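How to read an analyst rating change

Start with the rating itself. Buy, Hold and Sell mean different things at different firms, so open the disclosure pages at the back of the note and find the definitions. At Enmont, a Hold covers any stock expected to land within 2 points of its index.

Next, check the price target and its time frame. If the target is $50 and the stock trades at $30, look for the earnings estimate behind the gap.

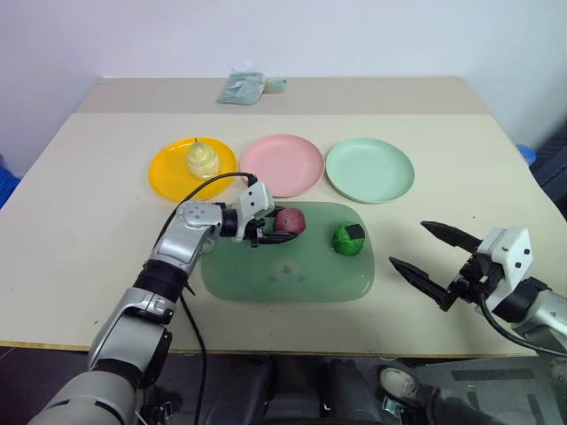 Plates on a table, with a yellow one at left.

Then compare the new note with the previous one. Write down which estimates moved and by how much. A rating can stay the same while the revenue forecast drops.

Last, read the conflicts section to see if the firm does banking work for the company.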